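The Robot That Learnt To Be Less Grabby

I went to Fistthorpe expecting to be shown something shiny and fast. What I got was a cup of strong tea, a stool with one short leg and a very long afternoon of watching a robot pick up toys. I loved it. 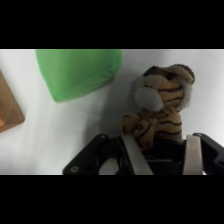 Picking things up sounds like the easy bit, doesn't it? You do it all day without a thought. But soft things are horrible for robots. A wooden block is the same shape before you squeeze it and after you squeeze it. A stuffed animal isn't! It bulges, it leans, it slides round in the fingers, and the neat plan the computer made a moment ago is suddenly a plan for a different shape.

The team at the Skokcombe lab (it's in Fistthorpe, don't ask, the name came with them when they moved) have been working on a method they call Endham. The usual way of teaching a robot to grasp is to show it lots of good grasps and hope it copies them. Endham adds the wobbly ones. Every time a person guides the arm through a pick, they also guide it through a nearly-right one and then the fix: open a touch, shift across, close again. So the robot gets to learn what going slightly wrong looks like from its own wrist camera, and what to do next.

I had a go at the guiding myself and was dreadful. My first try knocked the target clean over, and my second was so timid that the fingers closed on air. Both went straight into the training set, and I was told quite kindly that they were very useful.

Does it work? They tested it on soft objects the robot hadn't met before. Trained the old way, it managed a clean lift in 52 per cent of tries. With the wobbly examples mixed in, that went up to roughly 70. I'd hoped for a bigger number, I'll admit, but watch the thing for an hour and you see why they're pleased. It used to clamp down and yank. Now it has a little pause, a sort of shuffle, and then it lifts.

There are still plenty of gripes. The pause makes it slow, and a long floppy ear will fool it nearly every time. Nor can it feel anything yet, so all the judging is done by eye, and once the fingers are round a toy they hide a good part of what it needs to see. A finger pad from a small firm called Bermúdez is next on the list, which should let it sense a slip as it starts. They were waiting for the parcel when I left, and I've asked to come back when it's fitted. I'll bring my own stool.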